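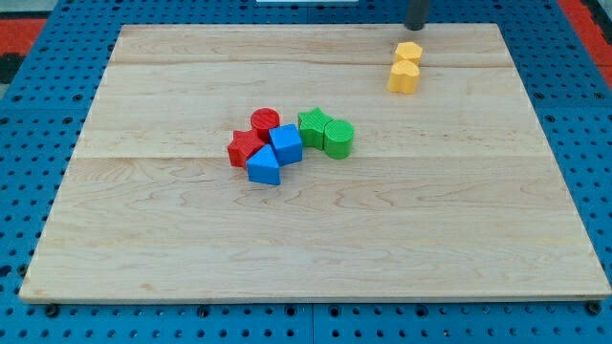 Chapter 9
How a Town Makes Its Budget

Pick up any local budget and flip to a page in the middle. You will probably land on a table of numbers with headings like "Fund Balance, Beginning" and "Transfers Out." It looks dull. Stay with it! Every line in that table started as an argument between people who wanted different things for the same place, and by the end of this chapter you will be able to read those arguments right off the page.

In Chapter 8 we looked at where local governments get their power. Now we follow the money, which is where that power gets used. A town council can pass a fine-sounding resolution in favor of safer streets, but the crosswalks get painted only when there is a line in the budget for paint and for the crew that puts it down.

Our main case is Holonstead, a town with 2,667 households, one fire station, a library, and a water system that is older than most of the people who drink from it. We will come back to Holonstead all through the chapter, and we will compare it now and then with its larger neighbor, Briggs, and with Pondetti, a township that does almost everything by contract.

What you will learn

The difference between an operating budget and a capital budget
Where local revenue comes from, and which parts of it a council can control
The usual steps from department request to final vote
What happens when a budget is not adopted on time
How residents can take part, and when it does the most good

Key terms

appropriation, capital budget, fiscal year, fund balance, general fund, mill rate, operating budget, public hearing, supplemental appropriation

9.1 Two budgets, one town

Most people picture a budget as one big pot. Holonstead, like many towns, really has two. The operating budget pays for things the town uses up during the year: salaries, fuel, road salt, library books, electricity. The capital budget pays for things that last, such as a fire engine or a new water main.

Why keep them apart? Think about a household. You would pay for groceries out of this month's paycheck, but you would probably borrow to buy a house and pay it back over many years. Towns think in much the same way. Holonstead's water main project is being paid for with bonds that run for 40 years, so the families who will be drinking that water decades from now will share the cost.

The line between the two is not always clean. Is a police radio system a capital item? In Holonstead, yes, because the council's rule says anything expected to last at least 5 years may go in the capital budget. In Briggs the same radios sit in the operating budget. Neither town is wrong. They wrote different rules, and the rules shape what each budget seems to say. Keep this in mind whenever you see a news story comparing spending in two towns.

9.2 The calendar

Holonstead's fiscal year starts in July, but work on the budget begins the August before. Department heads send in their requests first. The town manager trims them, puts them together, and delivers a proposed budget in the spring. Then the council holds work sessions, a public hearing, and a final vote.

Residents tend to show up at the public hearing, and their comments there do matter. Still, the manager's draft is mostly settled by then. If you want a new sidewalk on your street, the best time to speak up is in the fall, while the public works request is still being written.

Holonstead keeps its requests in a budgeting program called Jarkex, which saves each version as it changes. That gives us something wonderful for a class like this one: we can follow a single item, the library's request for evening hours, through every draft. Turn to Table 9.1 and find the library line. Before reading on, write down which draft made the biggest change to it and who had the budget in hand at that point.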